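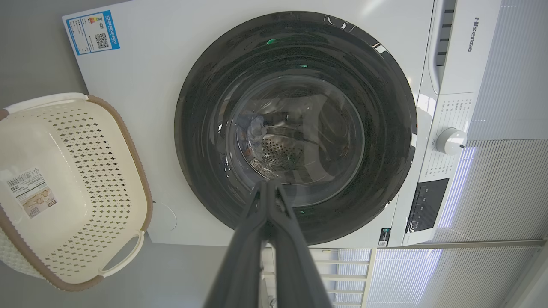 **Nerea Bermúdez**
Head of Task Evaluation, Wernach

# About us

Wernach tests whether machines can do ordinary chores. We do not build robots and we do not sell them. Manufacturers, care providers and laundry operators send us a claim, usually one sentence long, and we try to find out under what conditions it holds.

The company was set up by Noura Khoury and Uchenna Danladi, who had both worked on commissioning packing lines and were tired of acceptance tests that used one box, one shelf and one lighting condition. We now employ 18 people in two units on the same yard. One unit is fitted out as living space, the other as a small workshop with benches, racking and a goods-in area.

## What we test

Household work makes up the larger share. Laundry is the task we are asked about most, and it is the one we have split most finely. Our current protocol divides a wash into 13 steps, from bringing the basket to the machine through to hanging or folding. Each step is scored separately. A robot that can pull a door open from the rim but cannot gather a sock from the back of the drum gets a pass on one line and a fail on another.

The steps that cause most trouble:

- Opening a door when the grip has to go in at the edge and the arm has little room beside the machine.
- Finding small items in a steel drum, through glass or with the door open. Reflections on both surfaces upset depth sensing.
- Taking out cloth that has wrapped round itself.
- Setting a programme on a rotary knob with small printed labels, in whatever language the machine was sold in.

Shop-floor work covers bin picking, fitting caps and clips, wiping down, and sorting returned parts. Results here are better, mainly where the parts are rigid and arrive the same way up.

## How we score

Each step is attempted 20 times with the starting position changed between attempts. An operator may watch but may not touch the controls. If somebody has to step in, the attempt is a fail and the reason is logged. Times are recorded but do not affect the score.

Logs are kept in Trinov, our own database, which held 1,554 scored attempts at the last count. Clients see all of their own attempts, including the failures. Videos are kept at full length and normal speed.

## Where things stand

Can machines do the chores yet? Single steps, often. Whole chores without help, seldom. No system we have tested has completed every step of the laundry protocol in an unfamiliar room. Several have completed more than half in a room they had been set up for. We revise this paragraph when the results change.

## People and contact

Uchenna Danladi runs the workshop unit. Precious Pangilinan looks after the living unit and the protocols. Tala Matar handles bookings and client reports. Test slots are booked by the week, and the protocol sheets can be had on request, free of charge.

Page last revised 3 Dec 2020.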